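The Second Screw

The arm had been dropping things since April. It was never on the first lift of a shift and never on the heavy pieces. Fergus Gunn kept a sheet for it, ruled in pencil, and by the end of the month he could say that the fault appeared after the machine had been running for long enough to warm up, and that the piece always slipped to the left.

"Left from whose side?" said Catherine Cowie.

"From its side."

She wrote that down as well.

Catherine had come up from Romitbridge with one bag of tools and a torque driver in a tin. She had been told to expect a gripper fault. She disliked being told what to expect, so she asked for the sheet, the maintenance log and a chair, and read for an hour while the machine stood at its rest position with the brakes on.

The log was in three hands. The first belonged to Dennis Whiteley, who had put the cell together and had since retired. His entries gave the date, the joint, the reading and the initials DW. The second was Fergus's. The third was Calum Tosh's, and it began well and became shorter. The last full entry of his read: Mount changed. Runs fine.

"Which mount?" she said.

"The white one," said Calum. He was standing by the isolator with his hands in his pockets. "The old one cracked at the corner. I fitted the spare."

"To what torque?"

Calum looked at the isolator.

"Tight," he said.

She did not write that down. She turned back through the log to find Dennis's entry for the original mount. He had set both screws with a driver, left first, right second, then left again, and had noted that the right-hand screw sat on a raised block and would feel tight before it was. He had underlined before.

She locked the isolator, hung the key round her neck and tried the start button to be sure. Nothing moved. She put a finger on the mount and pushed sideways. It felt solid. She pushed again from the other side, and it still felt solid.

"It's cold," said Fergus. "It won't show you cold."

"Then we'll warm it."

They took the lock off and ran the arm empty through its pick cycle. The counter on the controller stood at 3,478 when they started, and Catherine asked for 400 more. Calum made tea. Fergus stood where he always stood, to the right of the guard and a pace back, and listened. He had once told Thaís Brito, who managed the workshop, that he could hear the third joint thinking. She had asked him to put it in the log as a noise.

Thaís came in before the run was finished. She had a bid from Hulon to replace the whole wrist, and she held it folded in half so that the price was on the inside.

"They say the joint is worn," she said.

"Have they seen it?" said Catherine.

"They've seen the sheet."

"The sheet says it slips to the left. A worn joint would slip both ways." She watched the arm go down, pause, close on air and come up. "I could be wrong. Give me until the run is done."

Thaís sat down on the other chair with the bid on her knee. Calum brought her a mug as well, and for a time the four of them watched the machine pick up nothing and put it down again. It took longer than any of them had said it would.

At the end of the run Catherine locked off again and pushed the mount from the left. It felt the same as before. She pushed from the right, and there was a tick, very small, that came through the fingertip and could not be heard.

"Fergus."

He put his own finger on it, pushed, and nodded. Then he stepped back and let Calum do it. Calum pushed three times. His ears went red.

"It's the block," he said.

"It may be the block. What do you do first?"

"Take the screw out."

"First."

He thought. "Mark it."

He drew a line across the screw head and on to the plastic with a paint pen, so that any turn would show. Catherine passed him the driver from the tin and had him set it low, then bring it up a step at a time. At the lowest setting the right-hand screw moved. The line parted by the width of the pen. He went on up, and it moved again, and only at the fourth step did the driver click with the line standing still.

"Now take it out and look at the thread," she said.
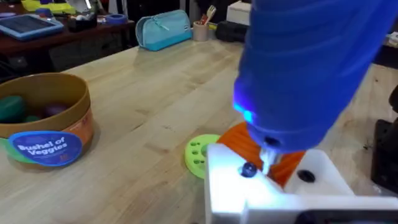 Gundeck Works Writers' Group — Handling and Maintenance Section

The thread was clean. The hole was not. A curl of white plastic had been pushed down ahead of the screw when the spare was fitted, and had packed itself into the bottom, so that the screw had come up hard against it and stopped short. Cold, the curl was as good as a washer. Warm, it gave. Catherine hooked it out with a scriber and laid it on a piece of paper, where it looked like a nail clipping.

"That's all of it?" said Thaís.

"That's all I've found. It isn't the same thing."

She had Calum blow out both holes and run a tap through each by hand, half a turn forward and a quarter back. She had him read Dennis's entry aloud before he touched the driver. Left first, right second, then left again. When he came to the right-hand screw he felt it go tight, and stopped, and looked at the page, and carried on. It took almost a full turn more before the click.

They checked the fingertip for straightness against a square and left it alone. They checked the zero. It had moved by 2 counts, and Catherine made Fergus teach it again even so, which he did with the pendant held against his chest, murmuring the joint numbers as he went. Then they ran it warm. She pushed from the left and from the right, and there was no tick.

The first real piece went up and came down where it should. So did the next. Fergus sharpened his pencil and began a new column, and would not be hurried out of it. He wanted the whole afternoon, and Thaís let him have it. Nothing slipped before the shift ended. Catherine said that one shift was one shift, and that they were to push the mount by hand every morning for a month and again before they went home, when it was warm, and write down both.

Thaís opened the bid, read the price again and put it in the drawer under the controller, with the spare fuses. She did not tear it up. The wrist was not young.

"Would Dennis have found it?" said Calum. He was wiping down the driver, which did not need it.

"Dennis would have measured it when he fitted it," said Fergus. "So he'd have had nothing to find."

Catherine closed the tin. She had the Morrison cell to see to before she could go home, and it was on the far side of the yard with a belt fault that had been described to her as electrical. At the door she turned round.

"Calum. The log."

He sat down in the chair she had left. He wrote the joint, the part and the fault. He wrote the order of the screws, and the torque for each, and the driver's number, which was 301. He wrote that the right-hand screw would feel tight before it was, and he borrowed Fergus's ruler and underlined the same word that Dennis had. Then he found he had reached the foot of the page, and had to turn over to put his initials.

Fergus read it through, standing up.

"You've left out the date," he said.

Calum turned back and put it in the margin: June 26, 2024.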